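Club kit talk – notes, December 2021

Start: thank Napaporn for the hall. Don't read the slides out.

Why kit goes missing. Fallum juniors lost 6 shirts in August, all after away games. Nobody's fault, bags get mixed. Ask room – who has bought the same shirt twice?

Fabric next. Woven stuff hides dirt, run a hand over it before kit goes down. Seat covers same.

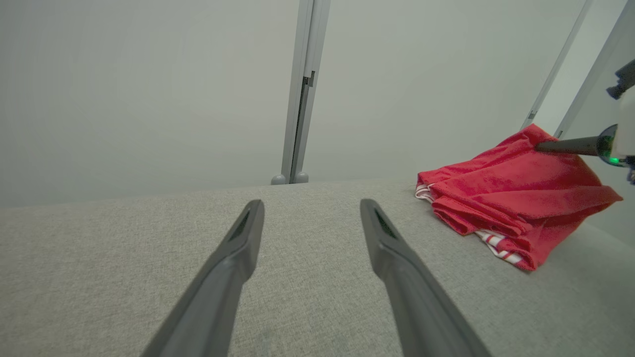 Slide 3: light grey fabric, fine weave

Washing – cold, inside out, no softner. Numbers crack if tumbled. Kamol will want to argue about tumble driers, let him have a minute, move on.

Then sorting. Read the number first, name second. Names get lost in the folds. Labels: write initials on them, laundry pen, redo each season. Buppha has spare pens.

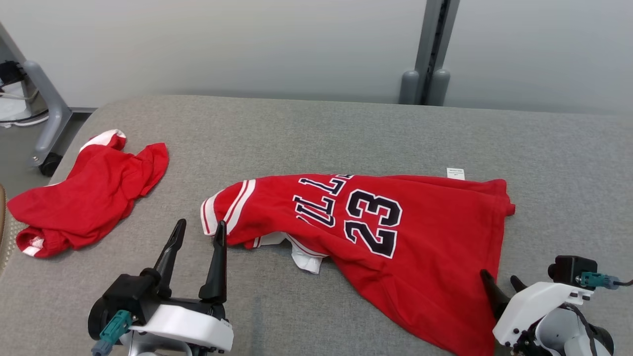 Red jersey, number 23, lettering half hidden

Money bit, keep short. 40 shirts a season at Pongsiri, fewer at Semon. Swap rail idea – Yaowalak to explain teh rota.

Questions. If none, ask Nuanchan about socks. Sign-up sheet by the door.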